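Pimwood planner gallery, December 2025

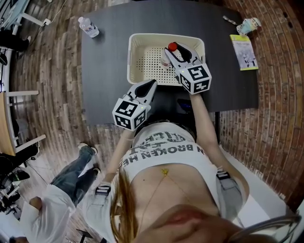
Photo: Zinalitz / Nasten project

In November we changed the grasp planner in Pimwood, and this page shows the work with the hand-held grippers. The planner learns from paths which people make by hand, so good tracking of both hands is very important for us.

Right gripper closed on the small white bottle with the red cap, left gripper open in front of the basket. The marker cubes give us the pose of each hand.

The old version kept one path for 2 hands together. Now each hand has its own path, and the planner joins them afterwards with a delay limit of 200 ms. The perforated basket walls are still difficult for our depth filter.

Code and notes are in the Alemneh folder.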